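Section 5: Levelling the machine and running it for the first time

By now the machine should be standing more or less where it is going to live, with its hoses on and its transit bolts out. If the transit bolts are still in, go back to Section 4. A drum that is bolted to its own cabinet will try to spin anyway, and the noise brings neighbours.

You will need a spirit level, the flat spanner from the accessories bag, a torch and an old towel. The spanner is thin and looks like something out of a cracker. It is the right one.

5.1 Checking the floor

1. Put the spirit level on the floor, front to back, then side to side. Concrete and tile are best. Floorboards will do if they don't bounce when you walk across them.

2. If they do bounce, move the machine nearer to a wall, where the joists have something to hold on to.

3. Do not stand the machine on carpet, cork, folded cardboard or the rubber mat your brother-in-law swears by.

Note: The Corard plinth (part 213) raises the machine and saves your back. It must be screwed to the floor. Four screws are supplied and all four are meant to be used.

5.2 Setting the feet

1. Loosen the lock nut on each foot by turning it clockwise, seen from above. Yes, clockwise. Everyone tries the other way first.

2. Wind all four feet fully in, then wind the front two out by one turn.

3. Lay the spirit level on top of the machine and adjust until the bubble sits in the middle both ways.

4. Press down on opposite corners. If the machine rocks, lower the foot that is off the ground until it stops.

5. Tighten the lock nuts up against the cabinet, holding each foot still with your other hand. Loose nuts are behind most of the "it walked across the kitchen" calls we get at the Nandwood workshop.

Caution: Never tip the machine forwards to get at the back feet. Tip it backwards, a little, with a second person holding it. Keep fingers and toes out from underneath.

5.3 The door

Dark glass hides a forgotten sock very well, so use the torch and look right up into the top of the drum before the first wash. Leaflets, hose clips and the spare washer all like to travel in there. 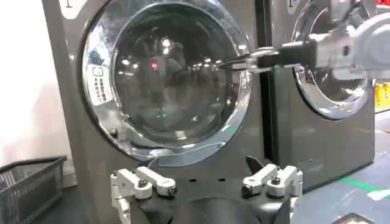 Photo: Wai-kit Siu

1. Open the door fully and wipe the rubber seal with a damp cloth, including the fold at the bottom. There may be a spoonful of water in it from factory testing.

2. Close the door with a firm push until it clicks. Slamming it does not make it more closed.

3. If the door won't click, run a finger round the seal for trapped packing film.

Note: The door stays locked for a short while after a programme ends. Pulling harder has no effect on the lock and a considerable effect on the handle, which we sell separately.

5.4 The first wash

Run the first wash empty. People hate this step and skip it, then write to us about grey marks on a white shirt.

1. Open the tap slowly and check both ends of the inlet hose for drips. Put the towel underneath even if you are sure.

2. Add half a measure of powder to the main wash compartment. No softener.

3. Choose the 60 degree cotton programme and press Start.

4. Stay nearby for the filling and the first few turns of the drum. A low hum and some clicking are normal. Grinding is not; switch off and go back to Section 4.

5. When the spin begins, rest a hand on top of the machine. It should tremble. If it shudders, repeat 5.2, this time with the lock nuts.

Caution: If water appears on the floor, turn the tap off first, then switch off at the wall. Do not touch the plug with wet hands or while standing in the puddle.

5.5 If it complains

Code 159: no water coming in. The tap is shut, or the hose is kinked behind the machine. It is nearly always the tap.

Code 213: water not draining. Check that the waste hose isn't pushed too far down the standpipe. (Not to be confused with part 213, the plinth. We have raised this with the people who hand out the numbers.)

Code 400: load out of balance. On an empty drum this means the machine isn't level.

Any other code: write it down before switching off, as the display won't remember it for you, and have it to hand when you ring. Ask for Anil Rao in spares if you need a foot, a nut or another of the thin spanners.

Section 6 deals with detergent, and with how much less of it you need than the box says.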